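2.3 Revêtements de sol en lames et éclairement des pièces peu lumineuses
Tamsin Abernathy, Gus Ridgeway
21/11/2019
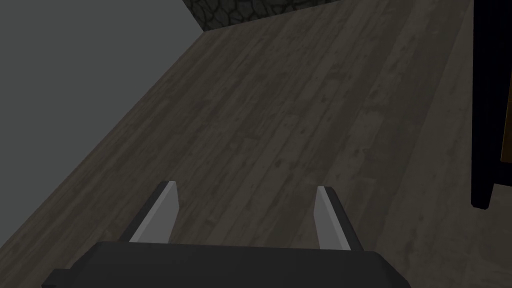 Figure 2. Sol en lames de bois dans une pièce faiblement éclairée (image de synthèse).

La réflectance du sol intervient peu dans le calcul de l'éclairement direct, mais elle pèse sur la composante interréfléchie dès que les ouvertures sont réduites. Les relevés ont porté sur deux logements témoins de l'ensemble Halvorsen, exposés au nord et vidés de leur mobilier. Dans chacun, le revêtement d'origine a été mesuré avant ponçage, puis après application d'une huile mate Sterken.

Les mesures ont été effectuées à 80 cm du sol, selon une maille régulière, par ciel couvert. La série complète comprend 2442 valeurs ; les points situés à proximité immédiate des allèges ont été traités séparément, le gradient y étant trop fort pour autoriser une moyenne. Près de 1000 valeurs proviennent du logement Kurus, dont le plan en profondeur accentue l'écart entre la façade et le fond de la pièce.

Le ponçage augmente la réflectance diffuse du bois. L'huile en annule une partie, de façon plus marquée sur les lames à grain ouvert. L'orientation des lames par rapport à la baie n'a pas d'effet mesurable sur l'éclairement horizontal ; elle modifie en revanche la luminance apparente du sol sous incidence rasante, ce que la méthode de Rorkance ne prend pas en compte. Les coefficients retenus pour chaque état de surface sont repris à la section 3, où ils servent de données d'entrée au modèle de radiosité.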